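Ticket 153: Label printer in the back room prints everything one label late
Opened by: Chiamaka Okafor
Assigned to: Marwan Jaber
Site: Brorkstead
Priority: Medium (requester selected "Catastrophic", which has since been removed from the menu)
Status: Closed

Chiamaka Okafor wrote:
The Flidetti is doing it again. I print the care label for the roses and out comes the care label for whatever I printed before the roses. Then I print the tulips and get the roses. It is always exactly one behind, like a friend who laughs at the joke after everyone has moved on. I have turned it off and on. I have also turned it off and left it off for lunch, as a punishment. No change.

Marwan Jaber wrote:
Thanks. A few things to check:
Is the light on the front green or orange?
Does the test page come out right if you hold the feed button?
Did anyone change the label roll recently?

Chiamaka Okafor wrote:
Green. The test page is beautiful. Leen changed the roll this morning. The old ones came in rolls of 50 and the new ones are rolls of 100, so we are all feeling very wealthy.

Marwan Jaber wrote:
Same label size on both rolls?

Leen Hakim wrote:
The box says same size. I have the box in front of me. It also says "easy peel", so I would not treat the box as a witness.

Marwan Jaber wrote:
Could you measure one label from top edge to top edge, including the gap? 

Chiamaka Okafor wrote:
55 mm top to top. Picture attached.

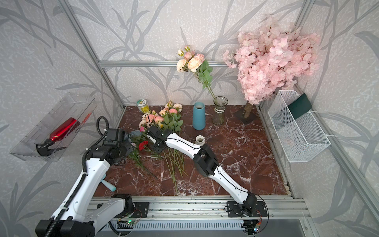 Attachment 1, added by Chiamaka Okafor: arms and flowers over the marble top

Marwan Jaber wrote:
Got it, thank you. Could I also have the sticker on the underside of the printer? I need the line that starts with FW.

Chiamaka Okafor wrote:
I can't lift it and read it at the same time, so Leen lifted and I read. FW 2.1, then a smudge. The smudge may be important.

Marwan Jaber wrote:
The smudge is fine. 2.1 is old but it should behave. I have logged in remotely and looked at the print queue. There is one job sitting at the top marked "held", dated back in May. It's a label for something called "Mother's Day Misc". Do you still need it?

Leen Hakim wrote:
I think we have made our peace with that one.

Marwan Jaber wrote:
Deleted. Please print two different labels, one after the other, and tell me what comes out.

Chiamaka Okafor wrote:
Printed roses, got nothing. Printed tulips, got roses. So now it skips a turn first, for suspense.

Marwan Jaber wrote:
OK, the queue was a red herring. I'm handing this to Suha, who knows the Pullent driver better than I do.

Suha Moussa wrote:
Hi both. I think there are two problems here and they've been covering for each other.

First, the Pullent driver has a setting called "Wait for next job before cut". When it's on, the printer holds each label in memory until another job arrives, then prints the held one. It is meant for long batches. The setting was turned on for your station.

Second, the label pitch in the driver is still set for the old stock. With the new roll it's off by 3 mm, so even after the first fix your text would creep up the label until the care instructions ended up on the backing paper.

To fix it:
1. Open Printers, right-click the Flidetti, choose Preferences.
2. On the Advanced tab, clear "Wait for next job before cut".
3. On the Stock tab, set the pitch to 55.
4. Click Apply, then OK. Apply by itself does not save. I don't know why they put it there.
5. Hold the feed button until it blinks twice and let it spit out its blanks.

Leen Hakim wrote:
It blinked three times. Is three bad?

Suha Moussa wrote:
Three means you held it too long and it has printed its settings in Italian. Switch it off, wait for the click, switch it on and try again.

Leen Hakim wrote:
It did print something in Italian. Very polite, I thought. Second try, two blinks.

Chiamaka Okafor wrote:
Printed roses, got roses. Printed tulips, got tulips. Printed roses again to be sure. Text is in the middle of the label.

Marwan Jaber wrote:
Great. For the record, does anyone know who turned on the wait setting?

Marwan Atallah wrote:
I was trying to save labels.

Marwan Jaber wrote:
Noted. Also, could whoever assigns these tickets please check which Marwan. I have been getting his Smadi password resets.

Closed by Marwan Jaber, 21 December 2018
Resolution: driver setting changed, label pitch corrected
Linked tickets: none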